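The Patience of a Left Elbow

Posted April 28, 2025

She asks me to leave her name out of it. There is no scandal involved. She has a sister in the same line of work and does not want to be teased.

For the past year and a bit she has been a demonstrator at Miltness, a company of modest size that occupies the upper floor of a former carpet showroom in Skurivthorpe. Her job is to show two robot arms how to tidy a bench. She does this by holding a pair of smaller arms, called leaders, and moving them about while the bigger pair copies her. Everything she does is recorded. Later, a program studies the recordings and tries to behave like her, an ambition her mother has described as brave.

"People think I program them," she says. "I don't program anything. I put things in a bin, very slowly, and I try to look like I mean it."

We are sitting in the kitchenette, which has a kettle, a sandwich press and a sign about the sandwich press. She had a previous career in picture framing. She answered an advertisement that asked for steady hands and a tolerance for repetition, and she recalls thinking that whoever wrote it had been admirably frank.

The first fortnight was humbling. The leaders weigh next to nothing, and the temptation is to fling them about. The arms at the other end have opinions about being flung.

"You learn to move as though you're underwater and slightly cross," she says. "Your shoulder wants to do everything. You've got to tell it to sit down."

Some days she works with the real arms and some days with simulated ones. The leaders are the same in both cases, but in the simulation the arms, the bench and the bits and pieces on it are drawn by a computer, and she watches them on a monitor. The advantage is that the bench can be reset with a key. The disadvantage, she says, is that you can't feel anything, and you find yourself leaning sideways in your chair to look around an elbow that doesn't exist.

"I still do it. I've got a crick in my neck from peering round imaginary robots. I don't know how you'd put that on a compensation form."

The task itself sounds simple enough to be insulting. There is a green bin on the bench, and a scatter of small things, and the small things are supposed to end up in the bin. She can hold forth for some time on which of them are pleasant to deal with. Cups are fine if you come at the rim. Screwdrivers are fine too, provided you commit to the handle. Cords are a misery.

"A cord has no good end," she says. "You pick it up in the middle and it droops on both sides and drags something else along for company. I've apologised to cords. On the recording there's no audio, thank goodness."

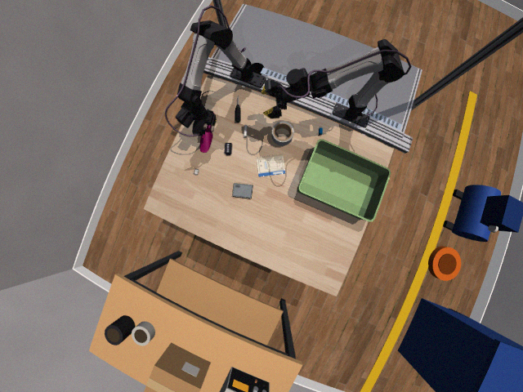 The engineers at Orketti, who license the recordings, maintain that hesitation is the worst thing a demonstrator can put into one: a pause over an object teaches the arm to pause over objects, and it will do so forever with great sincerity. A clean mistake, by their account, does far less harm, so long as the demonstrator goes back and fixes it.

She has heard this view many times and agrees with roughly half of it.

"They're right that it copies the dithering. I watched it dither once and I knew it was me. It was like hearing your own voice on an answering machine. But some pauses are thinking. If I've got one gripper on something and I'm working out where the other arm should wait, that's a proper pause. It should learn that one."

Where the other arm should wait is a larger question than I had supposed. With two arms there is always one that isn't doing much, and the idle one is where beginners come to grief. They concentrate so hard on the busy hand that the other drifts. Her own weak spot is the left elbow, which she used to let wander outwards as though leaning on a bar. The program picked up the habit and kept it for weeks after she had lost it.

A finished recording is called an episode, which gives the work a glamour it has not otherwise earned. The contract that began in February asked for 1,000 of them. By the end of her first week she had 221, of which 26 were thrown out, mostly for dropping something and then pretending she hadn't. Each episode may run to 90 seconds and no longer. There is a beep.

"I hear the beep at the supermarket," she says. "I hear it when I'm choosing tomatoes."

Did she ever try doing it faster, to get home earlier? She did, in the second week. The program that learned from that batch went at the bench like somebody clearing a table after an argument. The batch was quietly retired. These days she does an hour on, then a break, then another hour, and she won't start an episode if she's hungry.

There was also the Hamada rig, which lived in the corner for one winter and which she speaks of the way other people speak of a former flatmate. It dispensed with leaders altogether. You took hold of the arm itself and pushed it where you wanted it to go. She liked the directness of that and disliked everything else.

"It's honest, I'll give it that. You feel every kilo. But you're standing in the way of the cameras the whole time, so half of what it learned was the back of my cardigan."

I ask whether it bothers her, teaching a machine to do the thing she is paid to do. She considers this for as long as it takes to butter a piece of toast.

"But I'm not paid to tidy a bench. Nobody's ever been paid to tidy that bench. I'm paid to show it. If it gets good at cups they'll give me something worse." She has seen the list for next season. It has socks on it, and a colander.

At home, she says, she has gone off tidying completely. Her partner used to be the messy one. He has recently taken to pointing out that there are professionals for this sort of thing, and that one of them is lying on the couch.

Her break finishes while we're talking. She rinses her mug, wriggles her fingers and goes back in to the leaders, left elbow held close to her ribs.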